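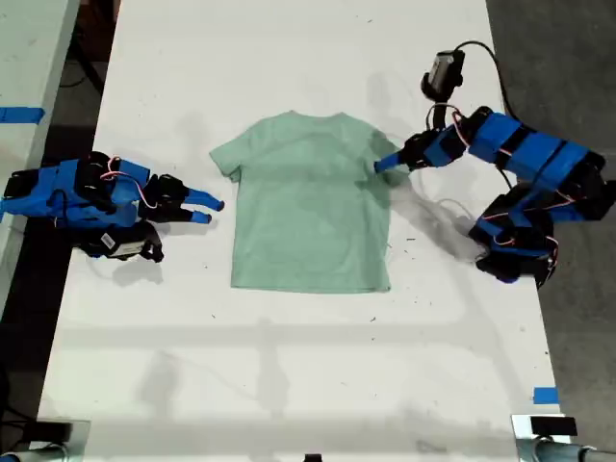 Two of the blue folding arms at a table with a mint-green T-shirt.

Zato tells folding-arm owners to unplug after grippers refuse to let go

November 29, 2022

If you have a pair of Zato folding arms on a table at home or at school, go check which version of Plulleo you're running before you read any further. If it's the one that came out this month, switch the arms off at the wall. I'll wait.

OK. So the short version is that Zato has pulled the latest Plulleo update (Plulleo is the control software, for anyone who has wandered in from the laundry side of things) after owners found that the grippers can lock shut and stay shut when you hit stop. All 128 pairs in the first run are covered by the notice. The company has three reports of it so far, one of them from right here in Serkstead, and that's the one I know the most about, as I was on the phone with the owner for most of yesterday evening.

Her name is Elba Painemal and she runs the Howlader workshop, the shared space over the old print shop where people build things on weeknights. They've had their arms since summer. They mostly use them for T-shirts and dish towels, and they're pretty good at T-shirts by now, so this wasn't a case of somebody fooling around with a brand new machine on day one.

What happened was dull right up until it wasn't. One arm had hold of a sleeve, the other had the hem, and the fold was going crooked, so Elba pressed stop in the software to straighten things out by hand. The joints went slack, as they should. The gripper on the sleeve did not. She figured it just needed a second. Then she took hold of the cloth and pulled, and the gripper squeezed harder.

"I thought, well, that's rude," she told me. "So I pressed stop again, and it stayed exactly where it was, and the little motor was making this whine like a mosquito."

Here's the part that got my attention. She slid a fingertip in between the two jaws to pry them apart, which I would also have done and so would you, and the gripper closed on it. These are small hobby servos and the jaws are plastic, so we're talking about a red mark and some bad language. No broken skin! But she couldn't get her finger out with her other hand, and somebody had to reach past her and yank the power supply. By then the servo case was too hot to keep a thumb on.

She sent the logs to Zato the same night, which I think was very decent of her. I'd have sent something else.

I asked the company what went wrong and got a call back this morning, faster than I expected. In older versions of Plulleo, a gripper that's been pushing against something for too long backs off by itself. The motor senses it isn't getting anywhere, the software counts the seconds, and then it eases up. The new update was meant to help with thick fabric, hoodies and bath towels and so on, where the old grip kept slipping. To do that, they stretched the limit to 60 seconds and raised the squeeze a bit.

That alone might have been all right. The trouble is what stop does now. When you press it, the update sends a "relax" to every joint in the arm, but the gripper is treated separately so it won't drop whatever it's holding. It was supposed to hold gently for a moment and then open. Instead the timer starts over each time the fabric moves, or each time you press stop again. So tug on the shirt, the clock goes back to zero. Press stop in a panic, same thing. You can keep the poor motor cooking for as long as you keep trying to fix it, and trying to fix it is the first thing anybody does.

I don't love that. I've been writing about home robots long enough to be relaxed about arms that miss, arms that knock over coffee, arms that fold a shirt into something like a dead bat. All of that is fine with me, it's half the fun. But a stop button that leaves one part of the machine still pushing isn't a stop button, and I said so on the phone. The person I spoke to agreed, for what it's worth, and didn't try to tell me it was a matter of definitions.

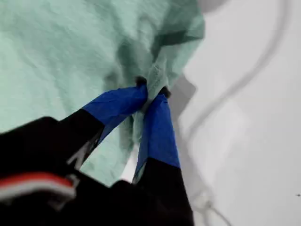 Can I keep using the arms if I never installed the update?
Older versions of Plulleo aren't affected, so you can keep folding. Turn off automatic updates first, and check the version number again after you restart the computer, as one owner found the update had gone in overnight.

The other two reports are less dramatic. One owner's gripper held on to a towel until the servo quit for good, and the motor is now a paperweight. The other noticed a hot plastic smell, walked over, and pulled the plug. Neither of them got pinched. Zato says it hasn't heard of any fires or of anyone needing a doctor, and I haven't found any either, though I did ask around on the owners' board and a couple of people said they'd seen a "sticky" gripper and hadn't thought to write in. Please write in! That's how these things get found.

If yours locks while you're reading this, Zato's advice is to leave the fabric alone and keep your fingers out of the jaws. Don't press stop again. Cut the power at the supply, the brick on the floor or wherever you've got it, and not just at the USB cable, because the USB side only carries the data and the motors will happily carry on without it. Then wait a few minutes before you touch the gripper. Once the power is gone the jaws can be opened by hand.

One more warning on that. With the power cut, a raised arm will come down. They're light, but they're not nothing, and if there's a camera mounted at the wrist you'll want a hand under it. Elba says hers landed on the shirt and was fine. She also says she has since screwed a power strip with a big red switch to the edge of the bench, within reach of wherever you happen to be standing, and she wishes she'd done that in the summer. I went and looked at it. It's a good switch.

Going back to the old version is a bit fiddly. There's no button for it in Plulleo. You have to download the previous installer from the support page, remove the new one, and then run calibration on both arms again, because the update changed how the closed position of the gripper is stored. Skip the calibration and the jaws will stop short, and you'll spend an evening wondering why nothing gets picked up. The Howlader people did theirs in one sitting and had it folding again before they locked up, although Elba is making everybody stick to thin cotton for the time being.

If you've taught your arms your own folds, those recordings should survive the trip backward. I say should. Copy the folder somewhere else before you start. Anything recorded on the new version with the stronger grip may play back with a looser hold, so expect a few dropped corners.

A proper fix is promised for December. According to Zato, stop will cut the squeeze on the gripper along with everything else, full stop, and if that means a towel falls on the table then a towel falls on the table. The long hold for thick fabric will come back as a setting you have to turn on yourself. They're also adding a temperature limit for the gripper motor that works by itself, whatever the timer is doing, and I'd argue that should have been there from the beginning, but I'll take it.

Burned-out servos get replaced free, and you don't need to mail the old one back first. You do need to send a log file, and the form for that was giving me an error this afternoon, so if it does the same to you, try the plain support email. I got an answer from it in under an hour.

What I couldn't get was a straight reply on testing. I asked how the update got out the door without anybody pressing stop in the middle of a grip, and was told that stop had been tested with the jaws empty and with a foam block, which doesn't move when you let go of it. A shirt sags and slides, and that's enough to start the timer over. They're going to add cloth to the test, on a machine built for folding cloth. I wrote that down word for word so I wouldn't be tempted to improve it.

Elba's finger is fine, by the way. She held it up to the phone to show me. I've asked her to let me know how the December version behaves once the workshop has put a few hoodies through it, and I'll add a note under this story when she does. In the meantime, if you own a pair and you've seen the gripper hang on too long, even once, even for a second or two, drop me a line with the version number and what it was holding.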